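Nov 26, 2021

Counter inventory, continued. Started on the kitchen after breakfast and got further than I expected, though the result does not look like progress. Everything that lived on the left half of the counter is now on the right half, and the wooden organizers have been pulled forward so that I can get at them.

The working problem is the same one I wrote down in May. The drawer organizer, the tea tray and the serving tray were bought separately, from three different places, and none of them was sized with the others in mind. The marble is the constraint. It can't be drilled or clamped, and I am not going to stick anything to it after what the adhesive feet did to the sill in Arnville. Whatever goes on it has to stay put under its own weight.

Settled on the following order of work: drawer first, then tea, then the trays and bowls, then the dull part, meaning crumbs.

The drawer runs on a metal slide and the travel is good, but it needs clear space ahead of it or the whole unit ends up angled across the counter. I had it angled for most of the morning. With the drawer open I could at least see what was in it, which was a bag of chips and a divider block that has never divided anything. The block came with the organizer and fits across the drawer only if pushed in at a slight tilt. I have left it standing for now.
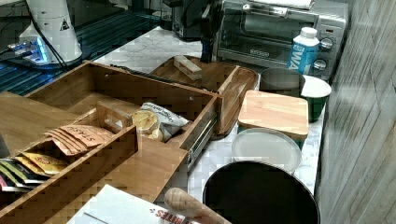 Drawer open, tea tray in front, toaster oven at the back.

Tea took longer than the drawer. The tray has tall divider walls, good for keeping packets upright and bad for getting fingers down the sides. Refilled from the Brimell box, black at one end and herbal at the other. Two rows are too tight. A packet pulled from a tight row brings its neighbor up with it. Took a few out of each and put them back in the box, and the rows now release one at a time.

The water carton can stay near the toaster oven until it is finished, after which the position is to be kept clear. I reach for the lower knob more than the upper one and do not want to go around a carton to get to it. The towel on top of the oven has to move whenever the oven is on. The manual is explicit about this and I have been lax. A hook on the side of the cabinet would solve it. Added to the list for Drornholm along with felt pads and a replacement bulb.

Broke off at lunch. Bread and soup, eaten standing up, there being no clear surface to sit at.

Afternoon went to the serving tray. It has a raised rim, so it holds loose things without losing them, and for that reason it collects loose things. Wiped it down with the grain and left it to air. It will need oil before the end of the year. The last coat was the Major board oil, a 300 ml bottle, of which there is perhaps a third remaining. That is enough for the tray and the cutting board if I am careful, and I'd like to do both in one session so that the color stays matched.

The bowls have no fixed place. Dark gray and green, different profiles, and they don't nest in either direction. I tried them beside the tray and lost the space I had just made. The cutting board has the same trouble. It leans well enough but takes up whatever is behind it, and then the thing behind it cannot be reached without lifting the board away. A narrow upright rack would fix the board. The bowls I think have to go up to the shelf, with the white plate under them. 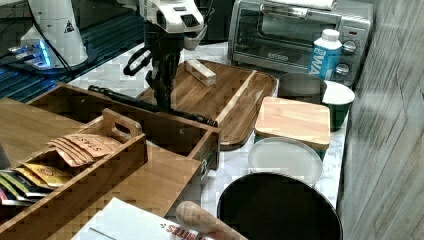
Measurements

Taken with the steel rule, twice, and written here so that I don't take them a third time.

Gap between the drawer organizer and the wall panel with everything pushed back: 76 cm. Clearance wanted ahead of the drawer at full travel: 11 cm beyond the front edge, enough for a hand to come down over it. The tea tray can go inside the gap if it is turned lengthwise. The serving tray can't join it there in either direction, so the serving tray goes in front of the oven or it goes somewhere else altogether.

The handle on the big wooden front also wants accounting for. It is a bar with a dull bronze finish and it stands out far enough on its post to catch the corner of an open drawer placed beside it. I found this by catching it. No mark on either piece. The organizer should sit a hand's width further left, and that comes straight out of the clearance I had allowed for the cups.

The knives hang close by and I left them alone. They are where I want them.

As for drawer contents, I tried it with napkins, then with the tea overflow, and went back to chips. One bag of the Deep River sea salt lies flat against the back and still lets the drawer close. It is the only thing I own that fits the space without being folded or stood on end.
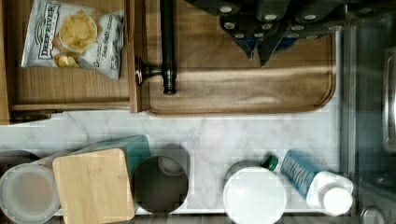
Should a wooden organizer be oiled inside the drawer as well as outside?
Only the outside and the front edge. Oil on the inside transfers to paper packaging and takes weeks to cure in a closed drawer, so leave the interior dry and wipe it out with a barely damp cloth.

Copied that in from my own notes in the back of the household book, as I'd forgotten it and had the cloth in my hand.

Remaining for tomorrow: bowls to the shelf, oil on tray and board, felt under the organizer, and a decision on the block. The large black pan has to go back under the counter too, and I keep stepping around that job. It is heavy, and the cabinet it belongs in is full of jars.

Finished the evening with the reprint of the 1878 household manual, which recommends that a kitchen table be scoured with sand each morning. Read two chapters. Its arrangement of shelves is sound, heaviest lowest and daily things at elbow height, and I'll try it on the left side once the organizer has moved. Lamp off early. Rain on the back windows.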